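Gripper comparison, handhelds, second round
May, afternoon start

Carried on from the Kundum fingers last time. Today was the pair with the longer fingers, which Rhonda Fortin printed over at Wurkstead, against the stock Tveit set. Same table, same operator, same task list, so the numbers can sit next to each other in the sheet.

Setup took longer than it should have. The left unit would not come up on the bus until I reseated its cable at the hub end. Swapped the hub port as well, so I can't say which of the two fixed it. If it drops out again, try the port first and write down what happened. Trigger range on both units was set with the calibration script before starting. The right one reads 3 counts open when it is fully closed. I left that alone and subtracted it afterward.

Tasks were the usual list from the Cladirstead sheet:
1. Slide a small dish toward the plate and let go
2. Lift the dish by the rim, set it back down
3. Hold the plate still with the left, work with the right
4. Both hands on the plate, turn it a quarter

Sampling at 800 per second on the trigger encoder. Ynyr Gape wanted it higher, but the logger starts skipping and nothing on this list moves fast enough to need it.

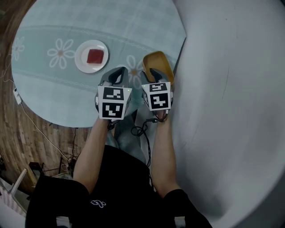

Pose tracking was the part I had been worried about, and it is still the weak spot. The longer fingers push the working point farther from the markers, so any small error in angle gets bigger by the time it reaches the fingertip. Each gripper has two patterns on its block, one above the other, and the solver is happiest when it gets both. With the blocks face up to the head camera, as they are with the left fingers pointed at the plate and the right ones up at the yellow dish, there is no trouble. When the wrist rolls over in task 4 the lower pattern goes first and the pose starts to jitter. Ynyr thinks a tilted block would help. I would rather try a third pattern on the side before changing the mount, because changing the mount means redoing the hand-eye calibration.

On the gripping itself, the long fingers do better on the dish. They get over the rim without the knuckles touching the table. The stock set has to come in steeper, and I kept dragging the cloth with it. On the plate it is the other way around. The long ones flex under load and the encoder says closed before there is any real hold. Squeezing harder only bends them more. Rhonda says she can thicken the back of the finger and keep the tip as it is.

The coiled cables are fine for reach, but they pull down a little on the handle, more noticeable after the second set. My forearms were tired by then, so some of the task 4 scatter could be me. Should alternate the order of the sets next time.

Kept 4 runs per finger set. Threw out 2 others where the logger was started late. Raw files are on the shared drive under the gripper folder, not renamed yet.

To do:
Ask Rhonda for the thicker finger, same tip
Print the side pattern and add it to the solver config
Repeat task 4 with the sets in reverse order
Zero the right trigger properly
Shorter cable ties at the hub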